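A visit to the Atanasov Theatre workshops, Eltville

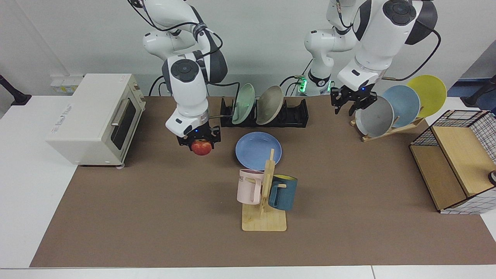 Chie Nishimura had told us to start with the paint floor, as the light goes early and the colours look wrong under the lamps. She has been round twice before, so we took her advice and left the auditorium until last.

The Atanasov seats 135 and has been run by the same company for 36 years. The workshops are in a separate building across the yard, and most people who come to the plays never see them. They open to visitors now and then. Our group was kept small and we were asked to wear flat shoes.

The paint floor takes up the whole of the upper storey. Cloths are laid flat and painted with brushes on long handles, so that the painters can stay on their feet. On the day we went they were working on a street for the May production, a new play called Plestine. The street has eleven doors in the script and four on the cloth. The designer, Reiko Imai, came over to talk to us. She said the first version had all the doors, and the actors kept walking to the wrong one in rehearsal.

Downstairs is the carpentry shop. It smells of glue and is very cold. Flats from old productions are stacked at the far end, with the titles chalked on the backs, and many have three or four titles crossed out. A flat is used until it will no longer take a screw. We saw a staircase being cut down for its third play. The carpenter on duty showed us how the treads are padded underneath with felt to stop them knocking.

The costume store was the part I had most wanted to see. It holds 1,178 catalogued items, with shoes and hats kept in a separate list. Each has a cloth label with the play, the year and the name of everyone who has worn it. Coats are arranged by chest size and not by period, which makes for some odd neighbours. Outside groups can hire from the store, but only from the rails nearest the door, and they need to book a fitting.

We had 20 minutes in the auditorium at the end. The stage is deeper than it looks from the seats and slopes more than I expected. The lighting desk was replaced after their touring production of Jultusix, when the old one would no longer hold all the cues for a full evening. Someone asked whether the seats would be replaced too. The answer was that the frames are sound and the covers will be done a row at a time, starting at the back.

The tour lasted a little under two hours and was free, with a box for the roof fund by the exit. The stairs to the paint floor are steep and there is no lift. There is no café in the workshop building, but the foyer bar was open and did tea. Anyone going by train should allow time for the walk up from the station, the last part of it on a narrow pavement.

Bookings for Plestine are being taken at the box office and by telephone.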